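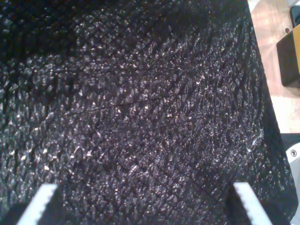

Sunday, May 25, 2025
Bench notes, coverings - black grained piece, folding and creases

Picked up where the last page stopped. The black piece from the Wuston parcel still has no label, so it goes down as lot 3792 from the packing slip and "black, heavy grain" until we hear otherwise. I can't say for certain whether it is leather or one of the embossed synthetics. The grain is pebbly with little ridges between the bumps and it throws back a lot of light. Pundholm's sheet calls everything in that range "grained cover" and leaves it there.

Smell is no help, it has been sitting in the same drawer as the rubber offcuts. I did not want to do a burn test on a Sunday with the windows shut. Put down for the week.

Creases. There are faint ones and they don't all run the same way. The clearest is a long shallow diagonal, with weaker lines crossing lower down. With the lamp straight overhead they almost disappear in the sparkle off the grain. With the lamp low and to one side they come up well enough to mark with chalk. I should have started with the low lamp and saved half an hour.

What I want to settle is which creases came with the piece and which ones we put in by handling. No record of its condition on arrival, which is my own fault. From now on anything black gets looked over under the low lamp before it is folded at all.

Folding, first round. Folded once toward the grain side, let go, left it. Then once the other way. Toward the back it goes over easily and wants to make a wide bend. Toward the grain side it resists and then gives all at once. Repeated along a line parallel to the long edge and got the same behavior, so I am fairly happy that it is the material and not the spot.

Second round was with the felt strip laid inside the fold. Much better. The bend stays open and I could not feel a line with a fingernail afterward. The strip wants to be wider than the one I used. There is a roll of the thick gray felt on the top shelf, cut from that one.

Weight on the fold: 2000 g, bag of sand, left on through lunch. Didn't time it properly. There was a line after that, felt or no felt, though it was fainter on the felt side. Not a fair comparison as the bag had slumped over to one end. Use the flat iron weights next time.

Edges. The cut edge is clean and doesn't fray or shed. If we end up turning it over for a hem it will be bulky at the corners and will need skiving, or whatever the equivalent is if it turns out to be a synthetic. Tried the small knife on a scrap and it skated over the grain and then dug in. From the back it cut fine. Always cut from the back.

Chalk: white chalk gets down between the bumps and stays there. Brushed it with the soft brush, then the nail brush, then a damp cloth. There is still some in the lower corner of my scrap. Switch to the silver pencil, or mark the back.

Table

Cleared the table before starting and wiped it down. Chalk dust had got into the wood by the end of the morning so it was wiped again. Bare pale wood is good for seeing a black edge against but it shows every mark, and there was a dried blob of glue that I took off with the scraper before it could print through into anything.
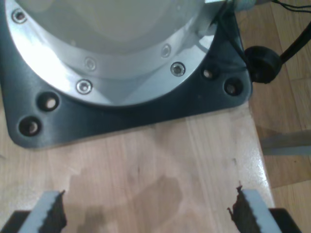

Table, plate end. Pale wood showing through the open holes, cable on the right.

Keep soft goods away from this end. A dragged sheet will find a screw head or the rim of a hole sooner or later, and a pulled spot in a grained face can't be put right. Fold toward the window side and lift the piece across, no sliding.

The long ruler is back on its nail. The cutting mat has a curl in one corner and won't lie flat, which threw off my last straight cut by more than I liked. Trimmed the scrap again freehand against the steel edge.

Drandescombe order: they want the cover to lie flat when it's opened out, no visible fold. On today's showing I would ship it rolled with the grain outward on a wide core and not folded at all. Up to 3 pieces to a roll with felt between. I haven't tried rolling grain inward and don't expect to.

Still to do:
- ask Agudelo what the backing is, and whether the lot was folded or rolled when it came to them
- repeat the weight test with flat weights and write down the times
- warm cloth on the long crease, on a scrap first
- cut wider felt strips, 2 to begin with
- new cutting mat
- relabel the drawer, the rubber goes somewhere else

Didn't get to the adhesive. The tin is dated July, so it should still be all right when I do. Piece is back in the drawer, laid flat, tissue on top, nothing stacked on it.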